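# Wanted: people who have opinions about drawers

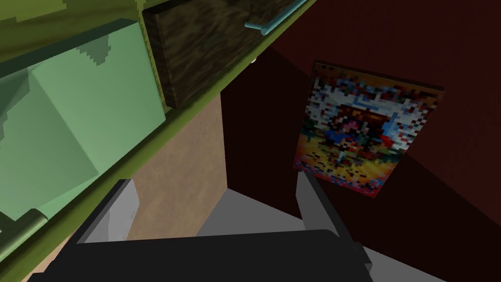
Nulance is looking for home participants for the Staludden study, which asks whether a machine can put a kitchen in order yet. The short answer is no. The long answer needs your help, and pays by the session.

Our software practices in simulated kitchens with colors no landlord would approve. It has now made 412 attempts at a single chore: open the drawer, put the thing in, close the drawer. It is very good at the first part. It has firm ideas about the second. The third it treats as optional, which will sound familiar to anyone who lives with a teenager.

**What you would do**

- Come in for 2 sessions in March, mornings or after 5 p.m.
- Watch recordings of simulated chores and tell us when you would have stepped in and done it yourself.
- Do the same chores by hand in our test kitchen, at your normal speed. Please don't tidy better than you do at home. We can tell.
- Fill in a form. It is longer than it should be, and Haoran Qiu, who wrote it, has been told.

**Who we want**

Adults who do most of the housework where they live. We have 13 places and would like a few of them to go to people who have cleaned, stocked shelves or run a kitchen for a living. Engineers are welcome to apply but will be placed at the end of the list — we have heard from engineers.

You don't need to like robots. Two people from our last round at Kurek hated them and gave us the most useful notes we have.

**What you get**

A flat fee for each session, bus fare, and lunch if you come in the morning. You will not get a robot. You wouldn't want this one near your glassware anyway.

**To apply**

Write to Ha-rang Nam at the Nulance front desk with your name, the times you can come, and a line or two on the chore you would hand over first. "All of them" has been used. Please say if stairs are a problem, as the test kitchen is on the second floor and the elevator is also automated.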